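Small Things on a Small Table: Tips for Keeping Bottles in Their Boxes

By Zinash Yilma
1 September 2022

In my home we have many little bottles. Some are for the kitchen, some are for nails, some are oil for the sewing machine, and for years they all stood together on one shelf and fell over when the door was closed too strongly. My neighbor Nuria Gidey showed me how she keeps each one in a box with a lid, and I have used her way since January. I write it down for those who have the same shelf.

Choose the box first

Take a box which is a little bigger than the bottle on every side. If the box is much too big, the bottle will travel inside it each time you pull out the drawer. I prefer a box with an open tray and a lid you can take away completely, so you can see the inside well when you put the bottle back. Boxes from gifts are very good for this. I have 16 of them now and I paid for four.

Work on a low table with nothing else on it

A small round table is enough. Put the box toward the far side, so that your arms have space in front of it, and keep the lid near the tray. I like a white top very much for this work, as a dark green box or a small red bottle shows clearly against it and you will notice any drop that falls. Look also where your cables are lying. If there is a power strip by the table, move the cable to the side before you walk with anything made of glass. 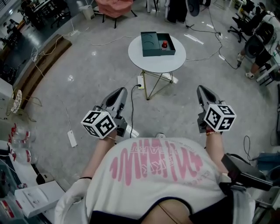 Wipe, close, wipe again

Before a bottle goes into its box, wipe the neck with a damp cloth and then with a dry one. Close the cap by hand until it stops, then wipe once more under the cap, where the liquid likes to hide. For sticky bottles I put a few drops of dish soap on the cloth. Do not wet the label. If the label is already loose, fix it with clear tape all the way around.

A bottle with a bright cap can stand up in the tray. If you have several with the same cap, write the name on a small round sticker and put it on top. My daughter uses the Favow stickers from the school shop, but normal paper and tape do the same work.

Light is more important than the table

I did this job in the evening under one weak lamp and I put two caps on the wrong bottles. Now I do it where the light comes from above and from more than one place. In a big room with rows of ceiling lights you have almost no shadow in the box. At home you can put a second lamp on the opposite side from the first one.
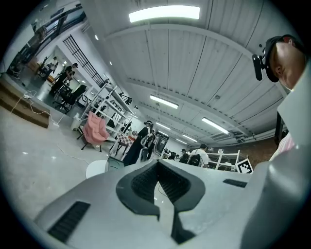

When you bend over the table, your own head makes a shadow exactly where you want to see. Move the chair a little to the side or turn the box. Hagos Admasu, who repairs watches in our street, taught me to sit a bit lower than I think is comfortable, and he is right, the hands are more quiet this way.

At the end, put the lid on and turn the box so the name looks to the front. Boxes with oil go on the lowest shelf, with a piece of old towel under them. I change the towel when it has spots.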